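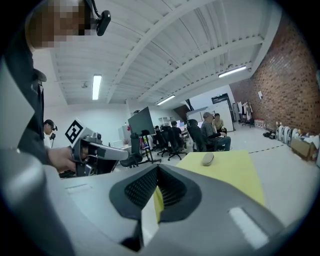 Über uns

Das Irkovine-Kolleg ist eine private Fachschule für Rechts- und Verwaltungskunde in Gerkerness. Wir unterrichten Verfassungsrecht, Verwaltungsverfahren, Gemeinderecht und die Kunst, einen Bescheid so zu schreiben, dass ihn auch der Empfänger versteht. Letzteres gilt als unser schwierigstes Fach.

Angefangen haben wir mit 22 Teilnehmenden und zwei Räumen über einer Druckerei. Der kleinere Raum hatte eine Tafel, der größere eine Heizung, und die Stundenpläne jener Zeit lassen erkennen, in welchen Monaten welches Argument überwog. Heute sitzen wir im ehemaligen Zollamt an der Skikierer Straße. Wer das Gebäude zum ersten Mal betritt, sucht unwillkürlich nach seinem Ausweis.

Wen wir unterrichten

Zu uns kommen Menschen, die in Ämtern arbeiten, dort arbeiten wollen oder sich lange genug über sie geärgert haben. Ein Jurastudium wird nicht vorausgesetzt. Manche bringen trotzdem eines mit und stellen im zweiten Semester fest, dass sie noch nie einen Gebührenbescheid bis zur letzten Seite gelesen haben.

Der Lehrgang dauert zwei Jahre und läuft berufsbegleitend, Beginn ist jeweils im Oktober. Am Ende stehen eine schriftliche Hausarbeit und ein mündliches Prüfungsgespräch, in dem das Wort »grundsätzlich« nur verwendet werden darf, wenn man die Ausnahme auch kennt. 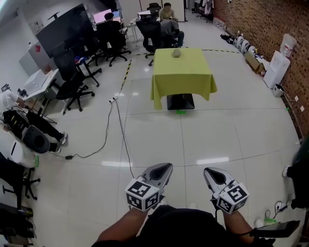

Die Lehrenden kommen überwiegend aus der Praxis: aus Rechtsämtern, Verwaltungsgerichten und Kanzleien. Sie neigen zu Fußnoten. Wir haben versucht, das auf unseren Folien zu begrenzen, und arbeiten weiter daran.

Bibliothek und Orozco-Sammlung

Unsere Bibliothek ist klein, aber gut sortiert — abgesehen vom Regal mit den Loseblattsammlungen, zu dem wir uns hier nicht äußern möchten. Dazu gehört die Orozco-Sammlung mit 300 historischen Gemeindesatzungen, darunter eine Marktordnung, die das Feilschen nach dem Mittagsläuten untersagt. Sie wurde, soweit wir sehen, nie förmlich aufgehoben. Einsicht nach Anmeldung, Bleistift bitte selbst mitbringen.

Trägerschaft

Träger des Kollegs ist ein gemeinnütziger Verein. Er finanziert sich aus Lehrgangsgebühren und Mitgliedsbeiträgen, die Satzung schicken wir auf Anfrage gern zu. Sie ist länger, als sie sein müsste, was bei einem von Verwaltungsrechtlern gegründeten Verein kaum zu vermeiden war.

Kontakt

Das Sekretariat ist vormittags ab neun Uhr besetzt. Anfragen per E-Mail beantworten wir schriftlich, mit Begründung und — auf Wunsch — mit Rechtsbehelfsbelehrung.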